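Cirnness Turnout Rug for Native Ponies
By Clatex

If you keep a wide, round pony, you know the trouble with most rugs - they fit the back and pinch the shoulders. The Cirnness is cut for the pony you have! It has deep gussets, a roomy neck and a shape that stays put when your pony rolls, trots off and rolls again.

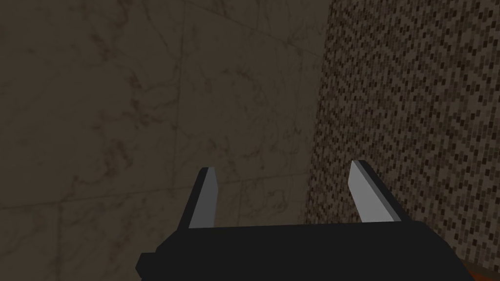

One owner wrote to us that her Highland had rubbed bare patches in every rug he wore, and that his shoulders came through last winter with a full coat in this one. She did wish the tail flap were longer.

The outer shell is 2,000 denier with a 175 g fill, a lovely middle weight for cold, damp weeks. Four sizes, navy or moss green.
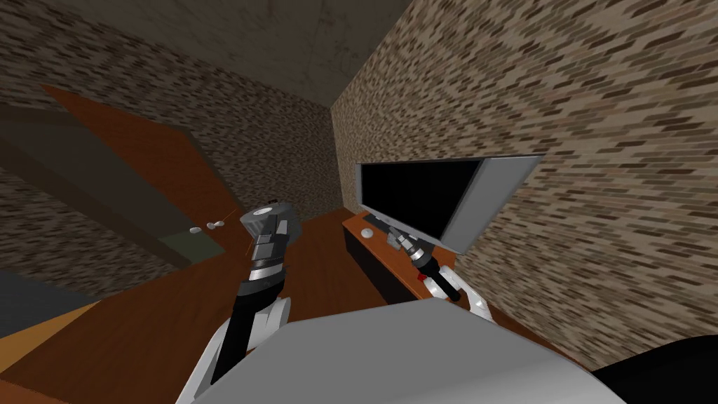 Flostamlow, 13/12/2025

The longer tail flap is now on all sizes, and we're so pleased with it. The chest buckles are new too, made by Uysal, with a big tab you can work in thick gloves.
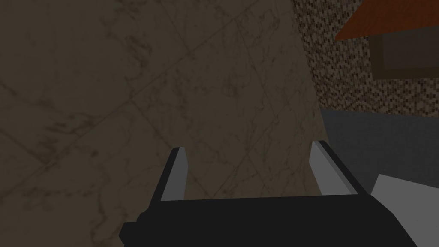 They also lie flatter than the old ones, so a neck cover slides over the top without catching. Older Cirnness neck covers still fit.

Care: brush off dried mud, close all the buckles and wash at 40 degrees with a rug wash (no softener, please). Hang to dry and reproof once a year - we do ours in May, when the rugs come off for good.
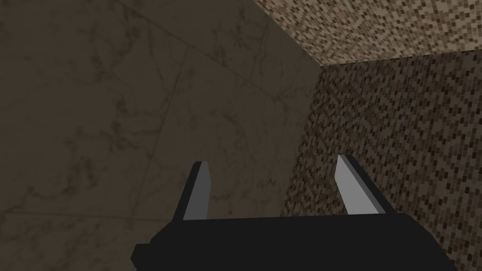 Gripper from behind, fingers apart

Spare leg straps and surcingles are sold separately. Measure from the center of the chest to the point of the buttock before you order.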